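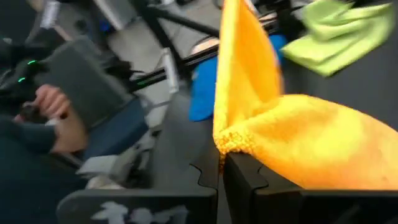
Cleaning cloths at Stondside laundry are now folded with two robot arms

News / Local business / Zondton

January, by Styliani Stergiou

Filed under: Work & Industry, Textiles

The Stondside laundry in Zondton has started to use a pair of robot arms for folding cleaning cloths, a job which until last autumn was done completely by hand. The arms stand at one table at the end of the finishing room. They work on the coloured cloths that the laundry washes for offices, schools and two care homes in the Gremham area.

The laundry handles 3,159 cloths in a normal working day. Of these, 1,254 now go to the new table and the others are still folded by people. The management says that the share will grow in spring, but it doesn't want to give a date for this.

A cloth looks like an easy thing to fold, but for a machine it is difficult. It has no fixed shape, and it comes from the dryer twisted together with its neighbours. The gripper must find a corner, lift it, and let the second arm take another corner before the fabric slides back. The thick yellow cloths are the slowest, the staff told me, and the thin blue ones give trouble because the fingers easily take two layers and not one.

For this reason the arms are not left alone. A person is with them during the whole shift, and can take over with a hand controller when a cloth is caught wrongly. Four employees have been trained for this so far. The training took them 60 hours each, divided over several weeks, and it was paid as normal working time.

The people I spoke with in the finishing room had mixed opinions. One woman, who has folded at Stondside for eleven years, said that her shoulders are better now and she sleeps well again after the late shift. She is also a little bored, she said, as folding by hand leaves the head free for talking, and watching the arms does not. A younger colleague likes the new work and has asked to be on the table every week. He finds the controller "not so hard, but you must be patient with your thumbs".
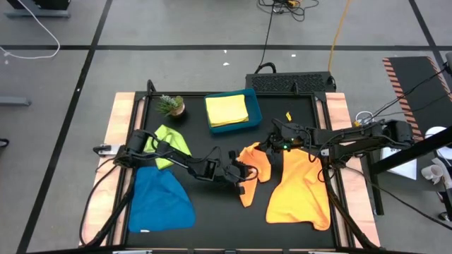

The pace is still lower than by hand. An experienced folder makes a pile of cloths in the time that the arms need for a few of them, and the difference was larger in the first month. The advantage, according to the shift manager, is in the evening hours, when it has been hard to find staff. Between six and ten o'clock the laundry used to run with two folders missing, and the cloths waited in the cages until the morning. In December the evening team finished 1,639 cloths on its best day, and the cages were empty at closing time.

The cloths are sorted by colour before they leave. Each colour belongs to a different type of room at the customer, and a wrong one in the pack means a complaint. Sorting stays a human job for now. The arms can be told which colour to take, but the packs are checked by eye at the end of the line, and this check was made stricter when the table was installed.

The system was set up by Hyun, a small firm that also looks after the maintenance. Its technicians come in the morning before the first delivery and adjust the grippers when the type of fabric changes. The laundry rents the equipment and pays by month — it was not ready to buy it, the manager said, before it has seen a full year of work.

No jobs have been cut, and the contracts of all folders were renewed in January. The employees have asked for this to be put in writing also for the next year, together with a small supplement for those who have finished the training. A meeting about both points is planned before Easter. They would also like a higher chair at the table. The present one is too low to see the far corner of the cloth, and some of them prefer to stand for the four hours.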